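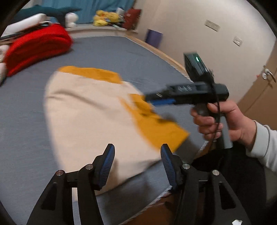 보도자료
배포일: 2021년 2월 24일
즉시 보도 가능

브루어소프 생활정리 교실, 봄맞이 과정 '침대 위의 옷' 수강생 모집
의자에 걸린 외투 문제에 드디어 손을 댄다

생활정리 교실 브루어소프(Brurthorpe)가 오는 4월 새 과정 '침대 위의 옷'을 연다. 주제는 제목 그대로다. 침대에 펼쳐 놓은 옷을 개어서, 잠자리에 들기 전에 침대를 돌려받는 것. 이보다 원대한 목표를 내건 강좌는 시중에 많으니 그쪽을 이용해 주시기 바란다.

브루어소프가 기존 수강생 134명에게 설문을 돌린 결과, 가장 개기 싫은 옷으로 꼽힌 것은 후드 달린 겉옷이었다. 2위는 고무줄 들어간 매트리스 커버였으나, 이쪽은 응답란에 적힌 표현이 거칠어 공개하지 않기로 했다. 티셔츠를 꼽은 사람은 거의 없었다. 그런데도 지금까지 교실의 첫 수업은 늘 티셔츠였다.

과정을 설계한 모벤 갤브레이스(Morven Galbraith) 강사는 순서부터 뒤집었다. "다들 쉬운 옷만 예쁘게 개고, 후드 재킷은 의자 등받이에 겁니다. 그 의자에 마지막으로 앉은 게 언제인지 물으면 대답을 못 하세요. 그래서 첫 시간에 바로 재킷을 꺼냅니다."

수업은 2부로 나뉜다. 1부는 옷이다. 후드 재킷을 침대 위에 평평하게 펴고, 후드를 침대 머리 쪽으로 향하게 놓는 데서 출발한다. 밑단 주름을 손바닥으로 밀어내고, 소매를 몸판 안쪽으로 접어 넣고, 후드를 내려 덮은 다음 아래에서 위로 반을 접는다. 글로 쓰면 한 줄인데 직접 해 보면 소매에서 대개 한 번씩 막힌다. 배색이 들어간 옷은 초보자에게 유리한 편이다. 색이 바뀌는 선을 눈금 삼아 접으면 되고, 삐뚤어졌을 때도 금방 티가 난다. 마지막 것이 장점인지는 수강생마다 의견이 갈린다.

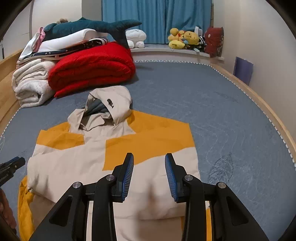 베이지색 바탕에 주황색 배색이 들어간 후드 재킷을 침대 위에 펼친 모습. 후드 안감은 짙은 회색이다.

2부는 침구다. 베개와 담요, 그리고 어느 집에나 있는 '일단 침대에 올려 둔 것들'을 다룬다. 부피 큰 담요는 개어서 한쪽에 밀어 두기만 해도 작업할 자리가 생긴다. 교실에서는 이것을 '담요 이주'라고 부르며, 이름에 비해 기술적 난도는 높지 않다. 매트리스 커버는 벗기지 않은 채 작업대로 쓴다. 단색 커버가 있는 분은 그 위에서 연습하시길 권한다. 무늬가 화려하면 옷의 윤곽이 잘 안 보인다. 커버 자체를 개는 법은 이번 과정에 포함되지 않는다. 강사진이 아직 합의에 이르지 못했다.

보조 강사로는 트뤼그베 브로텐(Trygve Bråten)이 참여한다. 그는 소매를 먼저 접을지 몸판을 먼저 접을지를 두고 갤브레이스 강사와 견해를 달리하며, 두 사람은 수업 시간에도 이 차이를 숨길 계획이 없다. 수강생은 양쪽 방식을 모두 배운 뒤 마음에 드는 쪽을 고르면 된다. 브로텐 강사는 "몸판부터 접는 사람이 결국 이긴다"고 밝혔으나, 무엇을 이기는지는 설명하지 않았다.

수강생 전원에게는 소책자 '짐비(Jimby)'를 나누어 준다. 접는 순서를 그림으로 정리한 것으로, 인쇄 부수는 2,000부다. 모집 정원을 생각하면 매우 넉넉한 수량이며, 남는 책자는 희망하는 주민센터와 도서관에 무료로 보낸다. 교실을 총괄하는 이슈벨 퍼브스(Ishbel Purves) 대표는 부수 결정 과정에 대해 "0을 하나 더 쳤다"고 짧게 답했다.

퍼브스 대표는 과정의 기대 효과를 묻는 질문에도 신중했다. "옷을 잘 갠다고 인생이 바뀌지는 않습니다. 서랍은 닫힙니다. 저희가 약속드릴 수 있는 건 거기까지예요."

과정 안내
과정명: 침대 위의 옷
개강: 4월 중
구성: 1부 옷, 2부 침구
준비물: 후드 달린 겉옷 한 벌. 의자에 걸려 있던 것이면 더 좋다.
수강 자격: 침대가 있는 분. 바닥 생활자는 요를 펴고 참여할 수 있다.
다림질은 다루지 않는다. 문의도 정중히 사양한다.

브루어소프 소개
브루어소프는 옷장, 서랍, 침실 정리를 가르치는 소규모 생활정리 교실이다. 대표 과정으로 '서랍 한 칸'과 '짝 없는 양말의 처분'이 있으며, 후자는 수강생의 요청으로 심화반이 신설되었다.

보도 관련 문의
브루어소프 홍보 담당 아치 커(Archie Kerr)
인터뷰와 수업 참관은 사전에 신청해 주시기 바라며, 참관하는 기자에게도 갤 옷이 한 벌씩 배정된다.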